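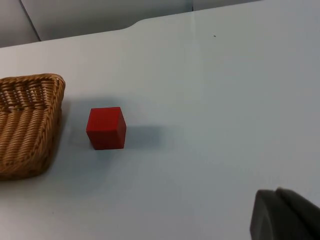 ## Caltden hill climb, thread, October 13, 2021

**1/** I am home from Caltden and my ears are still ringing. I write here my notes from the weekend, for the people who asked me. Sorry if I mix up the order.

**2/** Hacer Dursun won the small car class. She was second after the first run, and then she found more than a second in the top part, where the road goes into the trees. I was standing there. She braked very late and the car stayed straight.

**3/** Cosimo Serra was leading until the last run. He touched the bank at the second hairpin and bent a rear wheel. He is fine. He walked down the hill with his helmet in his hand and people clapped for him.

**4/** Tiziana Cattaneo was third in the old Galli. That engine has 80 horsepower on a good day. I don't understand how she does it.

**5/** They say 2,000 people came. On the lower field I believe it. The bus from the station was full both mornings, so I walked the second time.

**6/** Correction to 3: it was the third hairpin, the one with the stone wall after it. Thank you Carmela Fiore, who was marshal there and saw it much better than me.

**7/** The new surface above the farm has a lot of grip, but it is dusty on the outside. Most of the drivers who went wide there lost their run.

**8/** Several people asked about the entry fee. For next year it is 500 for the full weekend, tires not included. I think this is too much for a driver who pays everything alone. Salma Saber told me she will do only one climb next season.

**9/** Entries open in February. I will post the link when the club has it.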